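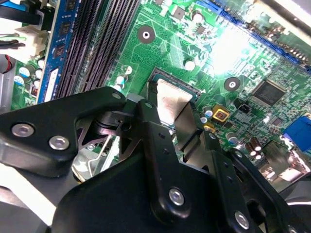 What order should the parts of a used motherboard be checked in before it is accepted for bench work? Power connections first, then memory, then the processor socket, with the surface of the board inspected last under the lamp.

Workshop notebook, Rivdale bench
2008-01-05
Entry by Oona Hakala. Read and initialed by R. Rizzi.

Purpose of entry. To record the procedure followed on the green board now at the bench and to settle several points left open in the November entry. Colleagues taking over the work should read both entries together.

Power. The board has a white power connector on the memory side, with black, grey and green cables in the bundle. The connector is to be gripped by its housing and never by the cables. The latch must be pressed fully before any pull is applied. Two boards from the Karkport lot were returned to us with lifted pads at this position, and in both cases the latch had been forced. The short red wire on the same side is to be left as found until it has been traced at both ends. I have not done this yet. Renzo is of the opinion that it is a later addition. I would prefer to have it traced before an opinion is entered.

Memory. The blue module stands in its slot beside black slots. Modules come out straight, with both end latches open, and go directly into an antistatic sleeve. The label is to be copied into the parts ledger before the sleeve is closed. Last autumn several labels were copied afterward through the plastic, and three of the ledger lines had to be struck out. Slot contacts are to be blown out with dry air at low pressure. No brushes. The stiff brush in the second drawer has been removed and should not be put back.

On slot numbering: the ledger counts from the socket outward. The Savirton forms count from the board edge inward. Until the forms are reprinted, write the word "socket" or "edge" beside the slot number on every line.

Processor socket. All work at the socket is done with the board unpowered and the power connector out. The metal plate is to be handled by its edges. Fingerprints on the reflective face are to be removed with a lint-free wipe and alcohol, one pass in one direction, and the wipe discarded. The plate must sit flat within the socket border before any pressure is applied. If it is tilted or lies over the edge, lift it clear and begin again. Sliding it into position is not permitted, as the contacts beneath will not tolerate it.

The magnifier is to be used for the socket inspection even when the contacts appear sound to the naked eye. My own reading of the November board was wrong on this point. I passed it without the magnifier and Renzo found a bent contact the following morning. The correction has been entered on that page.

Surface inspection. Lamp at a low angle, board turned a quarter at a time. The traces are fine and a scratch across them is easily taken for a reflection. Mark any doubtful place on the paper outline, not on the board. Grease pencil was used on an earlier board and took most of an afternoon to remove. Particular attention is to be given to the small capacitors at the border, near the small dark chip. Look for a raised top, a lean to one side, or residue at the base. Border parts are knocked more often than any others when boards are stacked for transport.

Storage. The Farina trays are satisfactory for bare boards but too shallow for boards with a module standing in the slot. The lid touches. I have requested 20 of the deeper tray, at a unit price of 165, and have asked that the shallow ones be kept for loose cards. Until the order arrives, boards with memory fitted go on the open shelf with a cover sheet – one to a shelf, nothing on top.

Ledger. The parts ledger will reach line 2,000 within the month. The numbering is to continue in the new book without a break. Please do not start again from one, as was done with the cable ledger.

Open items.
Red wire to be traced at both ends (Hakala).
Savirton forms, slot numbering to be corrected at next printing (Rizzi).
Replacement bulb for the bench lamp. The present one flickers when the compressor starts.
Outline sheets are nearly out. The master copy is in the blue folder, behind the calibration cards.

Note added by R. Rizzi. I agree with the procedure as written, with one reservation. The capacitors should be looked at before the power connector is disturbed – a part that is already leaning may be finished off by the movement of the cables. I propose a brief look at the border first and the full surface inspection in its present place at the end.

Accepted. The next board will be done in that order. O.H.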